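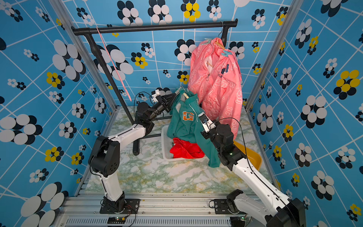 Left arm cable keeps snagging on a two-arm clothes cell – how do you route yours?

Filed under: Workshop & Machines > Robot arms > Setup and upkeep

Parry

Hello all, and thanks in advance for reading, as I do tend to go on. I look after a small cell with two arms on one aluminum rail, and they spend their day on jackets: lifting them out of a white basket, holding them up between the two grippers and getting them onto a hanger on a black rack. The right arm behaves beautifully. The left one has a cable that loops out at the wrist, and on nearly every long run it catches on a sleeve or a collar sooner or later. Last week I got to cycle 74 out of 100 before it stopped with a wrist fault, and I had been so hopeful! The cable is 30 cm from its last tie to the plug. Should I shorten the loop, or is something else going on? I'd also love to hear how often you all clean the floor and the rail, as lint gets everywhere in there.

Sioned Harries

Oh, I feel for you, I had this very trouble in October and it drove me up the wall. Please don't shorten that loop yet! The wrist needs the slack when it rolls all the way over, and if you take it away you'll be pulling on the plug instead, and that is a much worse afternoon.

What I'd do is power down, support the arm with one hand, and turn the wrist slowly by hand to both ends of its travel. Watch where the cable wants to go. On mine it was perfectly happy lying along the white segment, it just needed a soft hook-and-loop tie a little above the wrist – snug, so the cable can still slide. Then power up and run slowly with no jacket, then with one jacket, and only after that go back to your 100.

While you're in there, check the bolts on both black mounting plates. If the left plate has shifted even a hair, the arm reaches a bit farther than you taught it and the cable swings wider. And do look at the little green boards on the rail, their wires are easy to bump with a sleeve of your own.

For cleaning, I vacuum the floor and the long grille on the front of the rail every Thursday with a brush head, and wipe the gripper fingers with a dry cloth. Lint on the fingers makes them slip on thin linings. Let us know how you get on!

Kornine

Had the same, used a zip tie. Works fine. Don't pull it too tight.

Nokomwood

I'd move the basket a bit before touching any cables. Try it and run again.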